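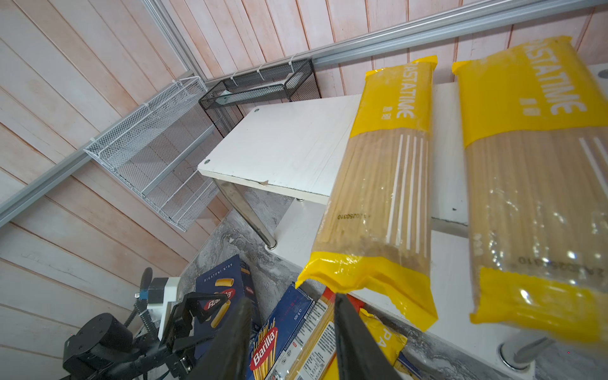

Pukstead Robotics List, Vol. 24, Issue 4
February 23, 2021
Posted by Bukola Haruna

Hi everybody,

Halima asked how the Garkmont open day went, so I'll answer up here and leave her note at the bottom.

> On the open day, Halima Adeyemi wrote:
> I couldn't get away from work. Did they run the grocery shelf demo, or just talk about it? And is it still cardboard boxes only? Last I heard they were staying away from bags.

They ran it! And no, bags are in. They had two of the PASTATIME spaghetti bags up by the little white shelf, plus a bunch more pasta down on the marble-look surface, including Barilla boxes (rigatoni and spaghetti). Two arms with black grippers, and a couple of wire baskets zip-tied up on the wall rail, one white and one black. I want those baskets for my garage, by the way.

I stayed for most of the afternoon because I kept wanting to see one more try. A box is pretty forgiving, you squeeze it and it stays a box. A bag of spaghetti is stiff one way and slippery the other, and the clear plastic catches the light, so I asked the woman from Tristum how much trouble the glare gives them. She said plenty, and that they'd spent 2 weeks on lamps alone before the open day. They did drop a bag while I was there and the kids in front cheered like it was a touchdown.

They let me drive one of the arms for a few minutes too. I was terrible! I nudged the shelf and got very sweaty palms, and the guy next to me (maybe 10 years old) took over and was way better at it.

Halima, they're planning another one in March and I have 4 seats in the van if you want to come. Parking is at the back, the gate code didn't work for me so just ring the bell.

Bukola

Recent on this list
Simanjuntak arm kit, anyone built one?
Re: Re: gripper pads wearing out
Van pool to Garkmont in March
WTB: short lengths of aluminum rail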